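Hand-held gripper checklist, tea table station
Reinspection after the February jaw fault

Background, for those who missed it: the left unit stopped reporting its jaw opening halfway through a mug lift. The log insisted the jaws were shut. The mug disagreed.

1. Jaw pads seated, no lifting at the corners. PASS
Comment: Checked both units. Someone had used glue last time. Please don't.

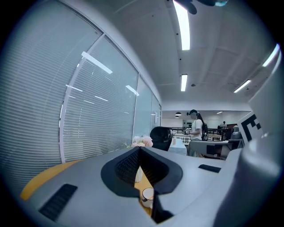
Notch and pads, flowers behind.

2. Marker cubes tight on their mounts. PASS, grudgingly
Comment: A cube that wobbles gives you a very confident wrong position. Wiggle it before every run, including the run where you're in a hurry.

3. Mug on the table before grippers come in. PASS

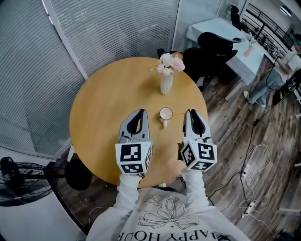 Drodetti Handling Group, Bench Safety

4. Cables clear of feet and chair wheels. FAIL
Comment: White cables looping over the floor, power strips out in the open. We wrote this up last time as well, in nearly the same words. Tape or covers, your choice of colour.

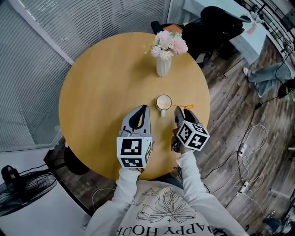
The Rugemalira covers have been on order long enough to have their own line in the budget. Until they arrive, walk around.

5. Jaw opening reads true at closed, half and full. PASS
Comment: 10 cycles each. Fault 2055 did not come back, so we still don't know what it was. 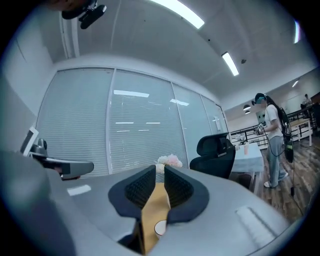

Page last changed: February, 4:10 pm

6. Backpack leads strain-relieved. RECHECK
Comment: Vorport connectors pull out if you turn quickly. Turn slowly.

Station open for use, item 4 outstanding.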